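Interior partition wall

An interior partition wall, often shortened to partition, is a wall that divides the space inside a building without holding up a floor or roof. Partitions set the size and shape of rooms, give privacy, slow the spread of fire and reduce the passage of sound. They are distinct from load-bearing walls, which carry weight down to the foundation, although the two can look the same once they are finished.

Terms

In everyday American usage, any inside wall may be called a partition. Builders tend to use the word more narrowly. A full-height partition runs from the floor to the underside of the floor or roof above. A ceiling-height partition stops at a suspended ceiling. A low partition, sometimes called a half wall or pony wall, stops well short of the ceiling and is common beside stairs and between kitchens and dining areas. A party wall, which separates two dwellings, is usually treated as a separate subject because of the stricter rules that apply to it.

History

Early partitions were made from whatever was close to hand. Woven branches covered in clay were used in many parts of the world, as were upright planks, reed mats and hanging cloth. In larger houses, rooms were often divided by the same brick or stone used for the outer walls, even where no weight had to be carried.

Lath and plaster was the usual method in North American houses through the nineteenth century and into the twentieth. Thin strips of wood were nailed across upright studs with narrow gaps between them, and wet plaster was pressed through the gaps so that it gripped the back of the strips as it hardened. The plaster went on in several coats, each of which needed time to dry, and a house could stand unused for weeks while the work was finished.

Gypsum board came into wide use in the middle of the twentieth century. It consists of a core of gypsum between sheets of heavy paper and is sold under names such as drywall, wallboard and plasterboard. It cut the time needed to close up a wall from weeks to days and called for less skill. Some older plasterers disliked it and complained that it sounded hollow, a complaint still heard from owners of older houses.

Construction

Most partitions in American houses have a frame of vertical studs fixed to a horizontal plate at the top and bottom. Studs are usually spaced 16 or 24 inches apart, measured from center to center, so that the edges of standard sheets fall on solid material. Wood studs are common in houses. Light steel studs are more common in offices, schools and hospitals because they are straight, do not burn and can be cut quickly.

Sheets are screwed to both sides of the frame. The joints are covered with paper or mesh tape and filled with joint compound, which is sanded smooth after it dries. Outside corners are protected with a metal, plastic or paper-faced strip called corner bead. A baseboard commonly covers the gap at the floor, though some modern designs leave it out or set it back.

Masonry partitions are built of brick, concrete block or hollow clay tile. They resist damage and block sound well but are heavy, and the floor below must be designed to carry them. Glass partitions are used where daylight has to reach the middle of a deep building.

Finish and light

Paint is the most common finish. Flat paint scatters light and hides small faults in the surface, while glossy paint is easier to wash but shows every ridge. The problem is greatest where light strikes a long wall at a low angle, as it does in hallways with a window at one end. Finishers call this critical lighting. The usual remedy is a thin coat of compound over the whole surface before painting.

White and near-white paints are widely used in passages and small rooms because they reflect most of the light that reaches them.
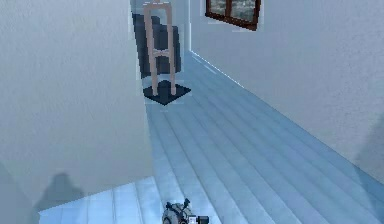

Krešimir Todorova disagrees with the common advice to paint every inside wall white, writing that a pale surface "does very little for a room that has no light to begin with" and that a middle tone often looks cleaner after a few years of use. Other writers on interiors accept the point for living rooms and bedrooms but keep to white for halls, where touch-up paint is easier to match.

Sound

Sound passes through a partition in two main ways. It can shake the wall itself, which then acts like the skin of a drum, or it can leak through gaps at the edges, around pipes and through electrical boxes placed back to back. Even a small gap can spoil a heavy wall.

Builders reduce sound by adding weight, filling the hollow with fiber insulation, sealing the edges, or separating the two faces. In a staggered-stud wall, each face is fixed to its own set of studs on a shared plate. In a double-stud wall there are two complete frames with an air space between them. Performance in the United States is commonly stated as a sound transmission class, a single number that rises as the wall blocks more airborne sound.

Changes and removal

Partitions are altered more often than any other major part of a building. The former Helmy mill in Plidamthorpe is a local case. Its upper floor was a single open hall of 1169 square meters until it was turned into offices, and 837 square meters of that are now divided into rooms. The work left the original columns in place, and the architect, Lahcen Abou Zeid, kept the new walls clear of them so that they could later be taken down without repairs to the old structure.

Before a wall is removed, its role has to be confirmed. A wall that runs at right angles to the joists above, or that sits over a beam, may carry weight. Older houses add a further difficulty — a wall built as a partition may have taken on load over time as the floor above sagged onto it. Wiring, pipes and ducts are often hidden inside, and plaster, paint or joint compound in older buildings may contain lead or asbestos, which should be tested for before the surface is disturbed.

See also

Baseboard
Drywall
Lath and plaster
Load-bearing wall
Room divider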